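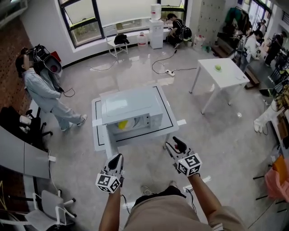 8/29/25

Print | E-mail

Well, the Skemomden pitch is done! I was up until one fixing the press list (131 names, and 16 of them had moved to other papers or quit) and then Syafiqah Manurung decided at breakfast that we should open with the radio idea after all. I could have screamed, but she was right, they loved it. The client's marketing guy even wrote it down.

Totora still hasn't signed off on the September release. That's five drafts now, and the latest note just says "warmer." Warmer how?? I'm leaving it till tomorrow.

Had noodles with the design people after and stayed way too long, talking about whether we'd ever go back to a big agency (me: no, ask me again on payday). Need to call the printer first thing about the folders.

Print | E-mail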